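Kovács Renley Racing Confirms Two-Rider Lineup for New Season

DUNPORT, Jan 1, 2026 - Kovács Renley Racing will line up with two riders this season, with Dexter Villanueva returning for another year and rookie Gus Baptiste stepping up from the junior class. The team is thrilled to have both signatures in place before the first test at Dutitz, and the whole crew is itching to hear engines again!

Villanueva finished last season fourth in the standings with 3 podiums, the best of them a superb second place in the rain at Dutitz. He rode the final two rounds with a sore wrist and still brought the bike home in the points both times. He will keep his number 53 and the same crew chief.

"I never wanted to be anywhere else," said Villanueva. "We ended the year with a bike I could really push on the brakes, and I've been thinking about that all winter. Give me a dry track and a full tank and I'm happy."

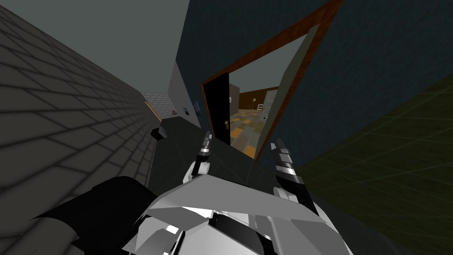
Baptiste Makes the Jump

Baptiste got his first laps on the big bike in December, at a private test in Dunport. It was cold, the track was green, and he still managed around 70 laps before the light went. By the afternoon he was matching the pace the team had set for him, and he came back into the garage grinning from ear to ear.

"The power is wild," said Baptiste. "In the junior class you carry speed through the corner and hang on. With this one you have to stand it up and be patient, and I'm still learning the patient part."
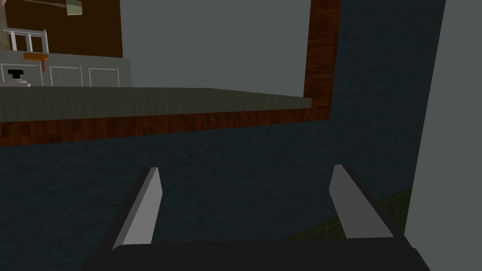

He will also ride with a new seat and lower bars, both changed after the Dunport test to suit his longer reach. The engine package is the same on both bikes, so he and Villanueva can share data from the very first session.

New Home for the Team

The crew has spent the winter moving into a bigger workshop on the Renley side of town, with space for both race bikes and the spare to be worked on at once. The suspension bench is up and running, and the parts store is next.
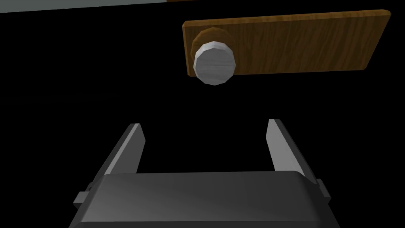
Villanueva and Baptiste will both be at the workshop for the fan open day ahead of the Dutitz test. Each visitor can put a name in the draw for a pit tour, and the winner takes home a keepsake too: a wooden board with a round knob near one end, signed by both riders. The race bikes will be on show, and the crew will fire one up at the end of the day - bring something for your ears.

Gates open at 10 a.m. and entry is free. The full test schedule will be posted on the team's website once the circuit has confirmed session times.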